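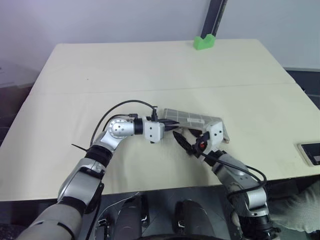 How to put together a mending kit for small hand repairs

By Ulises Palma

I started to mend my own clothes when I moved to Pandau, where the only tailor in walking distance closes the whole of June. Before this I threw away socks with one hole, and I am not proud of it. Now I mend by hand, in the evening, with a kit that fits in one small pouch. In this page I explain what I put in the kit, how I prepare the thread and the three repairs which I make most often. You don't need a sewing machine and you don't need to know how to sew already.

What you need

Needles. Buy a mixed packet of hand needles in a few sizes. For shirts and thin cotton, take a fine one. For jeans and bags you need a thicker needle with a bigger eye, and for wool socks a darning needle with a blunt point. The blunt point goes between the fibres and does not split them.

Thread. Polyester thread for all purposes is enough in the beginning. I have black, white, navy, a middle grey and one beige colour. When I can't find the exact colour I take one that is a little darker than the fabric, because a lighter thread is easier to notice. My reels are 400 metres long and they last for years, so please do not buy the big box of cheap reels in every colour. The cheap thread breaks and makes fluff.

Wool for darning. You can buy it on small cards. If you knit, or know a person who knits, ask for leftovers.

Small scissors with sharp points. Keep them only for thread and fabric. I learned this after I opened a bag of plant soil with my good pair.

Pins, a thimble, a needle threader and a soft tape measure. The thimble feels strange for the first week. Continue with it.

Buttons. Each time a shirt is too old to save, cut off all the buttons before it becomes a cleaning rag.

Choose a place to work

You want a flat surface and a light colour is helpful, so you can see a dropped needle. Wipe it first, even when it looks clean. Put your lamp on the left side if you sew with the right hand, and on the right side if you sew with the left hand. In this way the shadow of your hand does not fall on the stitch.

I don't recommend to mend on the sofa. I did it one winter and I found the needles later in spring, one of them with my knee.

Choose a pouch

Almost any pouch is good if it opens wide and if the fabric is thick enough that a pin does not come through. An old pencil case or a pouch for cosmetics is fine. Check the seams inside by pulling them softly with two fingers. A long opening is better than a short one, as you can see the contents without emptying everything on the table.

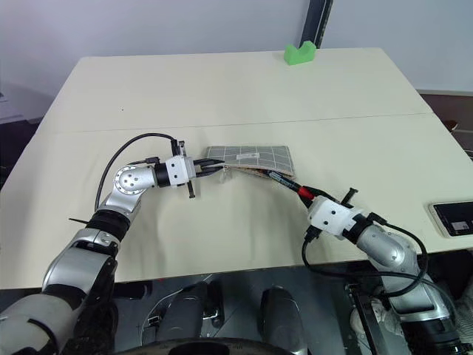
A small grey fabric pouch with a thin pale grid, partly open.

Put the scissors in first, with the points down and covered with a piece of cork. The needles should be in a piece of felt, folded like a book. I write the needle size on the felt with a ballpoint pen. Buttons go in a little bag of their own, otherwise they go to the bottom and stay there.

How to prepare the thread

1. Cut a piece of 40 centimetres. Longer looks practical, but it makes knots and your arm becomes tired.

2. Cut the end at an angle and put it through the eye. If it does not go, wet the eye of the needle and not the thread. A friend from Ledesma taught me this and I didn't believe her until I tried.

3. For a button, use the thread double and knot both ends together. For a seam or a hem, use it single and knot only the long end.

4. Pull the thread once over a piece of beeswax, if you have some. Press it between your fingers so the wax goes in.

Repair one: sew a button

Remove the old thread completely. Mark the place with a pin. Come up from the back, go through the button and down again, and do this 6 times for a shirt. Put a match or a toothpick under the button while you sew, then take it out and turn the thread a few times around the stem which you have made. Go to the back and finish with two small stitches in the same place. Without the stem, the button is too tight and the fabric pulls when you close it.

Repair two: close an open seam

Turn the garment inside out. Pin the two sides together exactly on the old line. Start one finger width before the hole, where the old seam is still good, and use back stitch: one stitch forward, half a stitch back. Finish one finger width after the hole. Press it with a warm iron if the fabric allows it.

Repair three: darn a sock

Put the sock over something round. There are wooden mushrooms for this purpose, but I use an orange. Make lines of running stitch in one direction, starting well outside the hole, and leave a small loop at each turn because wool shrinks a little in the wash. Then weave in the other direction, over and under. Do not pull the wool tight. The first darn will be ugly and you can wear it inside the shoe.

What it costs

I bought the needles, thread and scissors in the Laseo shop near the bus station and paid 29 dollars for everything. The pouch I had already. If you have a grandmother or an old neighbour, ask first what she has in her drawers, and you will maybe pay nothing.

Care of the kit

Once in a season I empty the pouch and shake it over the bin. Needles with brown spots I put in an old film container and throw away closed. Thread that breaks when I pull it with two hands goes out also. Then I write on a small paper what is missing (at the moment white thread, again) and I leave the paper inside the pouch until the next time I go to the shop.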